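The woman who makes the tents at Garba will tell you she never meant to work with cloth at all. She trained as a bookkeeper, and she still keeps a ledger for every canopy that leaves her shop on the Kenard road. It's a fat green book, and she turns the pages like somebody showing off baby pictures.

"My aunt had a wedding outdoors and it rained sideways," she says. "I had a borrowed sewing machine and a lot of nerve. That was the first one, and it leaked like a colander!"

She has made 179 since then, for church suppers, plant sales, horse shows and one very grand birthday party on the lake at Dronell. I came expecting a quick chat about fabric and stayed until the light was going. She talks fast and with her hands, and she can't pass a bolt of canvas without rubbing a corner of it between her fingers.

What does she look for? Weight, mostly, and the way the threads sit. Cotton breathes and smells wonderful on a warm morning, she says, but it needs to dry all the way through before you fold it. The newer coated cloth is easier to live with. She sells plenty of it and keeps the cotton for people who ask.

"If somebody calls me and says the word cotton, I already like them," she says, and laughs. 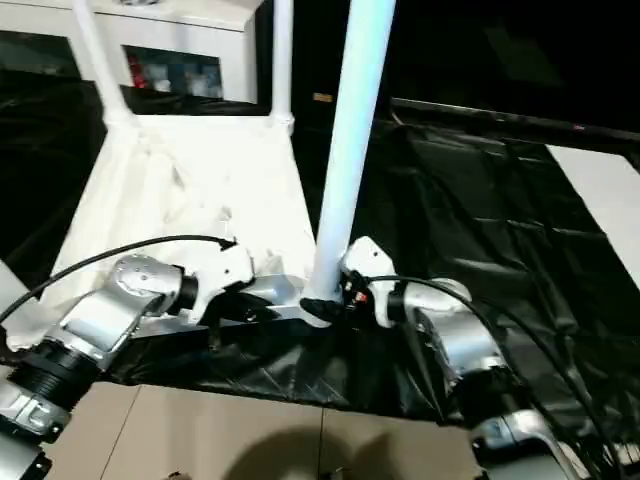 A tall white pole at the center of a platform covered in white fabric.

Her favorite part of the job is the peak, the point where all the panels come together over the middle of the tent. Every seam in the roof ends up there, and a small mistake at the edge gets bigger the whole way in. On a large canopy she'll sew 11 panels, lay them out across the floor of the shop and walk around them in her socks before she closes the last seam.

"You can hear a good roof," she says. "The wind goes over it and it hums. A bad one slaps all night long and everybody in it gets cranky."

The largest job so far was for the harvest fair at Stutura in September, with room for 2,000 people over the weekend. It took three months of evenings, and she slept in the van beside it the first night to listen. (It hummed.)

I asked if she ever gets to sit under one of her own tents and enjoy it. She thought about that for a while. At the Dronell party, she said, the band was playing and someone handed her a plate of cake, and she spent the whole song looking straight up at the stitching.

"It was lemon cake," she says. "Really good, too. I had two pieces."

She has a plant sale canopy to finish next, green and cream stripes, with a scalloped edge she's trying for the first time.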